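Enseñar con las manos

Llevo desde febrero grabando demostraciones para Tramis, el sistema de aprendizaje que estamos montando en Kestora, y cada semana me gusta más este trabajo. Mucha gente del sector lo considera la parte aburrida: alguien guía los brazos, el robot reparte letras y números de espuma entre unos platos, se guarda el episodio y vuelta a empezar. A mí me parece la parte donde se decide casi todo.

Tenemos 473 episodios de la tarea de clasificar. Al principio los hacíamos todos iguales, con las piezas bien separadas y los platos siempre en el mismo sitio, y el modelo aprendió justo eso, un baile de memoria. Bastaba mover un plato un palmo para que soltara la pieza sobre la mesa. Entonces Kuldeep Sandhu propuso desordenarlo todo antes de cada toma -- letras tumbadas, montoncitos, platos cambiados de lugar -- y a partir de ahí empezó lo divertido.

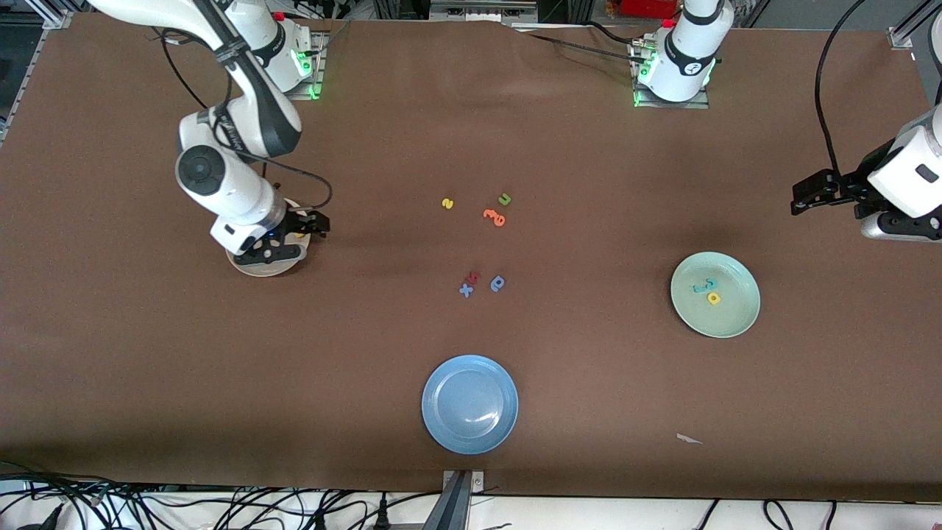

Mi opinión, que en la oficina defiendo con bastante entusiasmo, es que conviene grabar menos y mirar más. Teemu Miettinen quería llegar a más de 60 episodios por jornada. Yo prefiero 35 y que cada uno traiga algo que el sistema no haya visto: un agarre torcido, una corrección a medio camino, una duda. ¡Las dudas son oro! Cuando una pinza se acerca mal a una letra y el operador rectifica, ahí hay una lección que ningún episodio limpio contiene.

También guardaría los fallos, bien etiquetados. El lunes repasé 94 tomas descartadas y en muchas había recuperaciones preciosas que habíamos tirado por feas. Teemu sigue sin estar convencido del todo y me pide una comparación seria, con el mismo modelo entrenado de las dos maneras. Tiene razón, y ya la estamos preparando.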